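Workshop diary, September

Up at six and at the table before the coffee had finished, because I wanted another go with the Wirkley kit before Lahcen got in and claimed the left one. He always claims the left one. I've had the set on loan from Gavow long enough now that my hands reach for it without thinking, and I still get a little jolt of pleasure when the tracking light goes solid and the software says ready. I'm going to try and write down properly what I like and what I don't, while it's fresh, and then Yannick can have the short version for the buying list.

So, the kit. A pair of hand-held grippers, one per hand, with a cable off each, the marker plates that go on top, and the recording software. You squeeze, the fingers close. You let go, they open. Everything you do with them gets saved as motion, and later on the arm in the back room has a go at doing the same thing. The pitch is that you teach a task by doing it. I have heard that pitch from so many people! But this is the first time I've sat down with one and forgotten I was testing something.

This morning was staplers. Pick up, turn, set down square to the edge of the table, let go, hands back out, again. The stapler is a good nasty object – heavier at one end than you expect, slippery on top, and it wants to swing open if you grab it by the wrong half. With my own fingers I'd never notice any of that. With the grippers on I notice all of it, and I think I'm a better teacher for it.

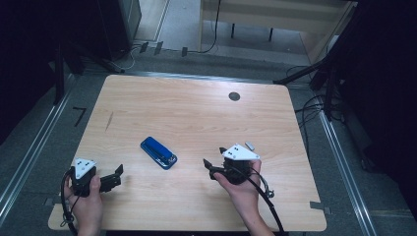
The trick I've settled into is to come in low and slow with the right and let the left do the steadying. Lahcen does it the other way around and gets nicer looking recordings than I do, which annoys me a bit. He keeps his elbows on his ribs. I wave mine about. We compared plots of the two of us doing the same lift and his is a clean little hill and mine looks like a seismograph. Still, both got accepted by the software, and Aldo thinks a bit of mess in the set is good for it anyway.

We're aiming for 200 good ones per object before we train on anything. Gavow's own guide says you can start with fewer but Rosario wants us to be fair to it, and fair to Bronen too, whose kit we had on the same table in the spring. I'd rather do the full number. It's calming work once you're in it. I had the radio on low and barely heard it.

Things I like, in no order. The squeeze. It's light at the start and firms up toward the end, so you can feel the difference between touching a thing and holding it, and my hand isn't wrecked by lunch. With the Bronen I was shaking it out between takes. The balance is good too, most of the weight sits over the knuckles and the wrist stays loose. And the start-up is quick. Plug in, hold both still over the table, wait, go. I did it half asleep today.

I love the discard button. If you fumble, you press it with your thumb and that take is gone and you're already on the next. It sounds like nothing. The old way was to remember which take was bad, write it on a pad, and go hunting for it at the end of the day, and I'd always throw out one good one by mistake.

Setup: be warned it wants floor. We taped out the table position so it goes back in the same spot, and the stands and curtains have to live somewhere, and then there are the cables. I've caught my foot in them more than once. I've asked Gavow about a longer lead for the right-hand side so it can come around behind the tripod instead of across my path, and the woman on the phone was very nice and said she'd ask. I'll believe it when it turns up, but she did call back the same afternoon about the other thing (the license key), so I'm hopeful.

Lunch was leftover rice standing up. Yannick came by to try it, and I so enjoyed that. He'd never had one in his hand. He's a careful person, he read the card first, then put his watch in his pocket, and then picked up a stapler on his second attempt and laughed out loud. That's a very hard thing to get across in a buying report – "Mr. Marty laughed" – but I might put it in. By his tenth go he was setting it down straighter than me. We kept his takes. He wanted to know if he'd get a credit.

He also asked the money question. I can't put the quote in here because it isn't final, but the bit I can say is that spare foam pads cost 59 a pack, and we'll need to plan for those from day one. The pads are the part of any of these tools that takes the beating, and the foam picks up every bit of dust in the building. I go over mine with a strip of tape before each session. Aldo uses a paintbrush. Either one works.

The afternoon was close-up work, one hand at a time, checking what the camera on the gripper gets when the jaws are wide open over bare wood. Dull on paper! But this is where I got properly interested, because it's the view the arm will be learning from, and you start to see your table the way it does. All that shine. The overhead light makes a big pale patch on the wood and the grain just disappears into it. I'd worked at that table for weeks and never thought of it as shiny.

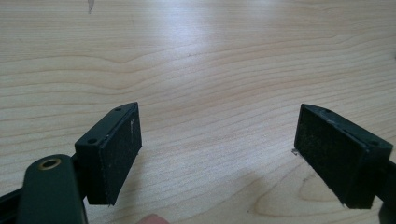

Rebecca Caruso
Bench notes | Cuevas workshop | September

Carrying on after tea. I tilted the overhead light, put it back, tilted it again. The glare moves but it doesn't go away, and Rosario's view is that it shouldn't have to. If the thing can only learn on a perfect matte table then we'd want to know that before we pay for it. Fair enough. So we leave the light alone and I've made a note in the log saying so, in case anyone comes along later and fixes it for us.

What I was after in that check was the fingertips, mainly. You want both of them in view, both pads, with plenty of table between them when they're open, so that whatever you're reaching for is there in the gap well before you close on it. The Wirkley does this really well. With the Bronen the camera sat so far forward that the object filled everything for the last part of the reach, and I think that's why it kept nudging things along the table before it got hold of them. I can't prove it. It's a hunch, but Lahcen has the same one, and we got there separately.

My gripe: the edge of the pads. On the pair I had for the close-up work the foam is fraying at the corners, and I do wonder how a pad with a ragged edge behaves on something thin, a sheet of card or a key. We haven't done thin things yet. That's next on the sheet and I'm looking forward to it more than is reasonable. If they slip on a key then that goes in the report in capitals.

My other gripe is the manual. It's 2 pages, and one of them is safety. The good stuff is all in the videos, and I don't want to scrub through a video with both hands full of gripper to find out how to swap a finger. (Two screws. I worked it out.) Aldo is writing us a proper one-page sheet with big print and he's going to laminate it, he has already warmed up the laminator, I could smell it from here.

Software is fine. It does what it says. I'd like the take counter bigger, so I could read it without leaning over, and I'd like it to make a sound when a take is saved. A small sound. Lahcen says please no sound. We'll be having that argument for a while, I should think.

Oh, and storage, which I keep forgetting to write down for Yannick. The disk that comes with it should hold 2000 takes at the setting we use, going by the sheet in the box, so we won't be shuffling files in the middle of a week like we did in the spring. I'd copy everything off at night anyway. Old habit.

At five I put a batch through overnight training, just the staplers, just to see. It's early and we're short of the number, and Rosario raised an eyebrow, but she didn't stop me. Last time, with the tape rolls, I came in and the arm went out over the table, paused a bit as though it had left the stove on, and picked one up. I called my sister. She sells curtains and was very kind about it.

Would I buy it? Yes, I would. With the pads in the budget and with the longer lead if they can do it. I'd want the finger swap written down somewhere by them and not by Aldo. And I'd want a third marker plate in the box as a spare, because we've got just the one for each hand, and if I drop one on this floor we're stuck until the mail comes.

Tomorrow: keys, card, the thin stuff. Ask Gavow about the lead again. Tape for the dust, we're on the last roll. Bring a real lunch.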